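Is It True What They Say About Fizzy Drinks?

People love telling children scary things about fizzy drinks. Some of those things are true. Some are half true, and a few are nonsense that gets passed on because it makes a good story. Let's poke at them and see which ones fall over.

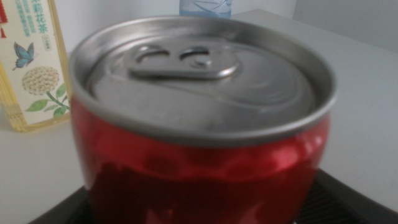

What is the fizz, anyway?

The bubbles are a gas called carbon dioxide. You are breathing some out right now. In a drinks factory, the gas is pushed into cold, flavoured water under a lot of pressure, and then the drink is sealed up quickly before the gas can get away.

While the can stays shut, most of the gas stays mixed into the liquid, so you wouldn't see many bubbles even if the can were made of glass. When you pull the tab, the pressure drops. That's the hiss. The gas can't all stay mixed in any more, so it starts coming out as bubbles.

So far, so good. Scientists have known this for a very long time and anyone can check it with a bottle and a pair of eyes. Now for the things you should be more careful about believing.

Claim one: a tooth left in cola overnight will disappear

You have probably heard this one. Somebody's cousin did it, or somebody's teacher. Have you noticed that it's never the person telling you?

Fizzy drinks are acidic, and acid does wear away the hard outside of teeth, called enamel. Dentists really do worry about that. But a whole tooth vanishing by breakfast? No. People have tried it, and in the morning there is still a tooth. It may be stained brown and a bit rougher than before, and if you left it for much longer it would get softer. It's still there.

There is another problem with the story. Your teeth don't sit in a glass all night. You swallow, and your spit washes over your teeth and helps protect them. A tooth in a glass can't tell you exactly what happens in a mouth. Sipping all day long is worse for your teeth than having one drink with a meal, and that is a much duller fact, so it doesn't get repeated in the playground.

Claim two: tapping the top stops it exploding

Lots of grown-ups do this. They tap the lid with one finger, open the can, and look pleased when it doesn't spray everywhere. Does that prove the tapping worked?

It doesn't. Maybe the can wouldn't have sprayed anyway. To find out, you would need plenty of cans, all shaken in the same way. You would tap half of them and leave the other half alone for the same length of time, then measure how much drink came out of each one.

Researchers have done a test like that, with 1,000 cans. They found that tapping made no real difference. Waiting for the bubbles to settle is a much better bet. When people tap a can they are also waiting a few seconds, and the tapping gets all the credit.

Claim three: sugar makes children go wild

"Don't give them fizzy drinks, they'll be bouncing off the walls!" You may have heard this at a birthday party. But think about what else is at a party. There are friends, games, loud music and presents, and everybody is staying up late. Would you be calm at a party if you drank only water?

When scientists gave some children sugar and others a sweetener that tasted much the same, and didn't tell the parents which was which, they mostly found no difference in how the children behaved. In one study, parents who were told their child had had sugar said the child was more lively, even though there had been no sugar at all.

This doesn't mean sugar is good for you. Too much of it is bad for your teeth and can be bad for the rest of you. It only means that this particular reason doesn't stand up very well. Some fizzy drinks also contain caffeine, which can keep you awake, so that needs to be looked at separately.

Claim four: "natural" on the label means healthy

Be suspicious here. Suppose a company called Vedora sells a drink with "natural flavours" printed in big green letters. What have you learned? Only where the flavours came from. You haven't learned how much sugar is in it. Lemons are natural. So are stinging nettles.

Turn the can round and find the small writing. The ingredients are listed in order, with the biggest amount first. If sugar comes second, straight after water, then there is more sugar in it than any of the things that come later. The table of numbers will tell you how much. Check whether it means the whole can or only 100 millilitres, as the second one always looks smaller.

How to be a good doubter

Doubting doesn't mean saying "rubbish" to everything. That's just as lazy as believing everything. Next time somebody tells you something amazing, try asking:

- How do you know?
- Did anybody test it, or did they just see it happen once?
- Could something else have caused it?
- Is the person telling me trying to sell me something?

You can use these questions on this page as well. We said there was a test with 1,000 cans. Go and see if you can find it.

Contact us | © Gwynne Young Readers | Page last checked 11/26/19 | Back to top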